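My Saturday Walk-Through of the Toddler Room
March 6, 2021

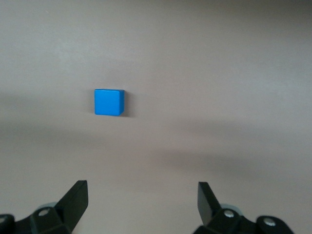

I do this before we open for the spring session, coffee in one hand and clipboard in the other, and I write down whatever comes to mind as I go. Candela Iglesias asked me to type it up this time so the weekend people can use it too. So, pardon the rambling! OK means I'm happy, FIX means somebody needs to do something, WATCH means look again next month.

DOORS AND GATES

Front door latch closes by itself: OK. Still slams, though. I'd love one of those slow closer arms if there's money left over.

Hallway gate, both hinges tight: FIX. Bottom hinge wiggles when I lean on it. I gave the screws a turn and one just spins in its hole, so it needs a longer screw or a plug. Mutua Kariuki has the good drill.

Finger guards on the bathroom door: OK. New ones from Cleletti went on last week and they're so much softer than the old ones.

Closet door locked: OK

FLOOR AND WALLS

Rug edges flat, no curling: WATCH. The corner by the window is starting to lift again. I taped it. Tape is not a plan, I know.

Outlet covers, all of them: FIX. Missing one behind the bookcase. Yes, it's hard to reach. I have met two-year-olds and they will reach it.

Bookcase strapped to the wall: OK (I pulled on it pretty hard)

Blind cords wound up high: OK on the left window, FIX on the right. The cleat is too low, I could touch the cord from my knees. Please move it up, way up.

Radiator cover screwed down: OK

SMALL PARTS AND TOYS

Everything in the toddler bins goes through the choke tube. If it fits in the tube, it goes upstairs to the big kids, no arguing with me about how cute it is.

Blocks, no chips or splinters: OK. I ran my thumb over the corners on every one, which took forever, but I found it kind of relaxing.

Paint on painted toys, no flaking: OK

Battery doors screwed shut: FIX. The singing Bondero phone has a door that pops right open. I took it out of the bin and put it on my desk, where it sang at me twice.

Stuffed animals, seams and eyes: WATCH. The gray rabbit has one loose ear. Akinyi Mwaipopo says she'll stitch it.

Pull strings short enough: OK, after I cut one

CHANGING AREA

Strap and buckle work: OK
Pad, no cracks: FIX. There's a split along the fold. You can't clean inside a split, so let's get a new one and quit wiping around it.
Wipes and creams out of reach: OK
Step stool feet: OK, all the rubber is still there

FIRE AND FIRST AID

Smoke alarm test button: OK, and my ears are still ringing.

Extinguisher needle in the green: OK. Tag initialed.

First aid kit: WATCH. Low on small bandages and the cold pack has expired. Subira Mfaume is placing an order anyway, so I added both to her list.

Way out clear: FIX. There was a stroller parked in front of the back exit. I moved it, but it had clearly settled in. Could we please use the rack on the porch?

Emergency numbers by the phone: OK, except Heriberto Sánchez has a new cell number and the old one is still up there. I'll reprint it Monday.

STILL OPEN FROM LAST TIME

Porch railing, third post: Heriberto reset it and it's solid now. Crossing that off, hooray!

Sink water too hot: he turned the heater down and I checked again today with the thermometer. OK.

Call me if you can't find the choke tube. It's in the top drawer, behind the stickers.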